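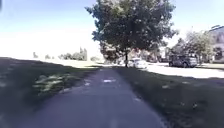 Shade on a path in Wundlow, with the street beyond it in full sun. Jander

Sidewalk robot learns to tell shadows from the edge of the path

12 October 2026

A small wheeled robot that learned to steer by watching its own past drives has cut the number of times a person must step in on tree-lined paths, according to a report released by the Jander lab in Wundlow.

The method, called Irent, is meant for robots that travel on sidewalks and park paths at walking speed. In a set of 100 test runs the lab's older steering program needed help from a human operator on 40 of them. With Irent on the same routes, the operator took over on 7.

The routes were chosen because they are hard for a camera. They pass under large trees, beside lawns and along open streets, so the robot goes from deep shade to strong sun and back within a few yards. The older program often took the border of a shadow for the border of the pavement. On some runs it slowed to a crawl in front of a bright spot on the ground, and on others it turned toward the grass.

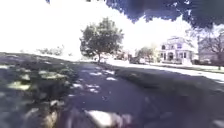 Eifion Ellis

The lab had tried to fix the problem before by adjusting the camera. A longer exposure brought out the ground under the trees but left the sky and the far side of the street close to pure white. A shorter one kept the street and lost the path. Switching between the two while driving caused trouble of its own, as the robot could be a step behind the light when it rolled out of the shade.

Irent leaves the camera settings alone and changes what the steering program is asked to learn. The team took recordings made while a person drove the robot by remote control. For each picture in a recording, the computer already knew where the robot went next, because the wheel readings and position were stored along with the video. That ground was marked as safe to drive on. No one had to sit down and trace the outline of the path by hand.

Training then used pairs of views of the same piece of ground. In one, a stretch of path might be seen from far off as a pale band past the shade. In the other, the robot has nearly reached it and the surface is plain to see. The program is penalized when it gives two different answers for the same spot. Over many passes it learns to put less weight on brightness and more on things that stay put, such as the line where grass meets pavement.

The second part of the method deals with motion blur. The camera sits low on the robot, and the ground right in front of it moves quickly through the picture. On asphalt this shows up as streaks. Earlier work at the lab threw out the blurred lower part of each picture before training. Irent keeps it and gives it a lower score, then fills in with what the robot saw of the same ground a moment earlier, when it was farther away.

"We had been throwing away a third of the picture," the report says. "Most of the blur is predictable if you know how fast the wheels are turning."

Work on the recordings began in February, when many of the trees along the routes were bare. The team found that a program trained only on those drives did poorly once the leaves were out. Thin branch shadows had been no great problem for it. Solid shade with bright gaps was. New drives were added through the summer, at different hours, and the final version was trained on both sets.
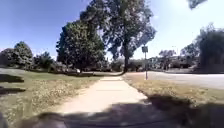 The robot's shadow lies across the near end of a sunlit sidewalk.

One result came as a surprise to the group. The robot's own shadow turned out to be a leading cause of bad steering with the older program. When the sun is low and behind the machine, the shadow moves ahead of it and never gets any closer. The older program treated it as a dark obstacle or as the start of a different surface, and in several early runs the robot stopped and would not go on until an operator moved it.

The training pairs took care of most of this without any special rule. Ground that was under the shadow in one view was out of it in another, and the recorded drive showed that the robot had gone over it either way. The report says shadow stops went away on the straight sidewalks. They still happen now and then on curves.

The tests were run on 2 routes. The first is an asphalt path past lawns and houses. The second follows a concrete sidewalk beside a road, with grass on each side. An operator walked behind the robot on every run and was told to take over if a wheel was about to leave the pavement, if the robot stood still too long, or if a person or pet came near. Takeovers of the last kind were left out of the count for both programs.

All of the reported runs were made in dry weather and in daylight. Wet pavement reflects the sky and can look as bright as a sunlit patch, and the team has too few recordings of it to say how the method would do. Leaves on the ground are another open question – a thin scatter of them has not bothered the robot, but a full cover hides the edge of the path and there may be little for the camera to go on.

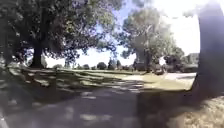
Sun and shade on a curving stretch of paved path under trees.

Irent also does not plan a route. It only picks out the ground ahead that can be driven on. Where two paths meet, it will mark both, and a separate program using a stored map decides which one to follow. Street crossings are handled by the operator for now.

The computer used in the tests was a Dankwa board carried on the robot, and no outside connection was needed for steering. According to the report, the new program runs a little slower than the old one because it must hold on to recent views. The robot's top speed was not lowered to make up for this.

The lab plans to repeat the tests this winter with low sun and bare branches, using the program as it stands with no further training. It also wants to move the camera a few inches higher to see whether recordings from one mounting position can be used to train a robot with another.

The report and the list of takeovers are available from Jander on request. The driving recordings are being checked for faces and license plates and will be released later.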